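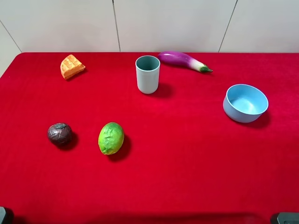 The town of Kadeck has one traffic light, two bakeries that don't speak to each other, and a yard sale that shuts down the main road every fall. It runs for 118 houses, end to end, and anyone who plans to do it properly wears old shoes and brings small bills.

I went with a list. Lists are for people who have never been to a yard sale. Mine said "lamp, bookshelf, maybe a colander," and by 10 in the morning I owned a fondue set and half of a croquet game.

Prices in Kadeck follow their own weather. A dresser that would cost a week's pay in the city goes for five dollars if you'll take it away before lunch, while a chipped gravy boat carries a sticker that suggests it came over with somebody's queen. Haggling is allowed but there are manners to it. You pick the thing up, sigh, put it down, and walk off slowly enough to be called back. I walked off too fast twice and had to circle the block.

The serious buyers come up from Cernen before dawn, with flashlights. They don't sigh at anything. They want cast iron, old tools and anything that says Erura on the bottom, that being the pottery down by the river that closed before I was born and has been getting more beautiful ever since. My grandmother fed the cat out of an Erura bowl. I have stopped telling people this.

What surprised me was how much talking goes on. A waffle iron comes with the full history of a marriage. The bread machine was a gift, used once, and there are feelings about it. I spent most of an hour on one porch hearing about a drainage ditch and left with a set of encyclopedias missing the letter M, so I will go on knowing very little about Mongolia — or mushrooms.

By afternoon the free boxes come out to the curb, and that's when the neighbors start quietly shopping from each other. The same ice cream maker, I was told, has lived in five different garages. It's in my trunk now. They're expecting it back next year.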